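# Chopsticks, spoons and one white holder

11 November 2025

We eat at a red speckled table beside the kitchen, and for a long time the chopsticks lived in a drawer. I keep this gallery on the Brumport neighbours' page, where members show small corners of their homes. My corner is the cutlery. The colour of the table makes every spoon easy to find, even a dark one.

Most of our chopsticks are plain wood. I also like to have some with a pattern, blue flowers on white for example – they make an ordinary dinner a little nicer.
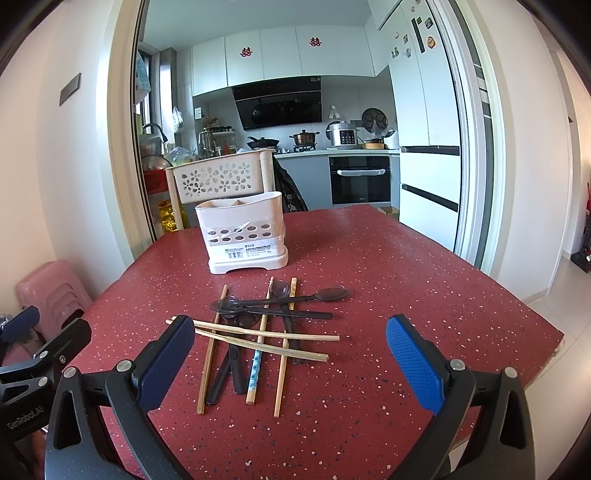
**How often should wooden chopsticks be replaced?**

Every 8 months is my habit, or sooner if the wood becomes rough or changes colour.

Before the holder I tried a glass jar from Plutetti. It was pretty, but water stayed at the bottom and the tips of the chopsticks smelled after 3 days. A holder with rows of oval holes in the front lets the air go through. The dark spoons are light to hold, with long thin handles, and my family uses them for soup and for rice porridge.
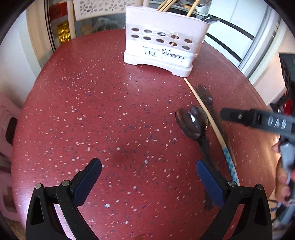
**Do spoons go in the holder with the bowl up or down?**

Bowl up is better for drying, and the handles take less space at the bottom.

For washing I use warm water, a soft sponge and a little dish soap. I roll the chopsticks between my palms under the tap, then lay them on a towel for 10 minutes. A holder with two compartments is practical: I put chopsticks on one side and spoons on the other.
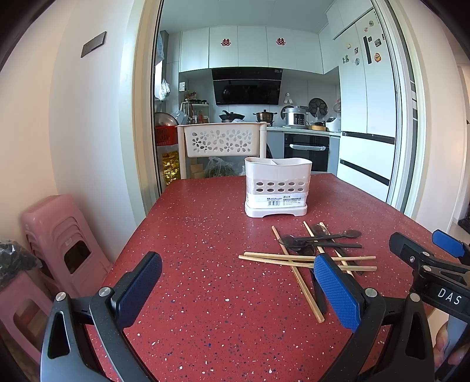 The towel I use is a cotton one from Voladico, and I change it every evening. In December we will have more guests, so I am planning to buy extra chopsticks at Hellwig and keep them in a separate box for the holidays. I will add new pictures when the box is ready.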